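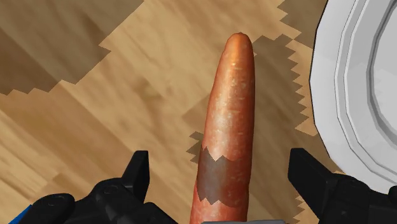
Carrot beside the plate, tabletop view

Subject: Re: Carrot storage losses, Magbanua district
From: Renato Dalisay
Date: October 12, 2025

Replying to the list because two of the points below affect the other growers' returns as well.

On Brollard's message:

> The district return gives 344 tons of carrots in store at Magbanua. Our
> own weighbridge slips come to less than that. Is the return counting
> gross weight with soil, or washed weight? Also, does the fire-damaged
> shed at Stolell still count as storage capacity for the relief claim?

The 344 figure is gross weight, as received, soil included. The form has a separate line for washed weight and it was left blank by most holdings. If your slips were taken after the washing line, the two figures will not match and should not be forced to match. Enter the washed weight on its own line and leave the gross figure alone.

The Stolell shed counts only for the part that still has a roof. The inspector measured it in April and the signed sheet is with the district office. Bays 1 to 9 are in use. The rest is to be listed as lost capacity on the relief form, with the sheet number quoted next to it.

Mendex asked off list whether crates bought after the fire can go on the same claim. They can, up to 500 crates per holding. Anything above that goes under ordinary equipment support, which has a later closing date and a different form. Invoices have to carry the holding number. Several came in last time with only the owner's name and were sent back.

Store conditions: please report the temperature at the middle of the stack as well as at the door. Two holdings sent door readings only, and the district will not accept a loss figure on that basis. If you have no probe, the office lends them out against a signature.

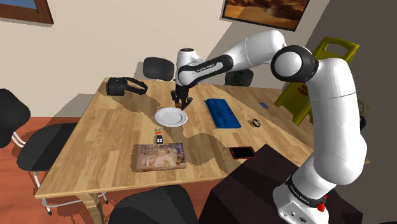

Corrections to the form

Line 2 should read "tons in store at date of return", not "tons harvested". The printed copies are wrong and the file on the district site has been replaced. Returns already sent on the old copy do not need to be redone unless carrots were sold between harvest and the return. In that case send line 2 again by itself, with the holding number at the top.

Renato Dalisay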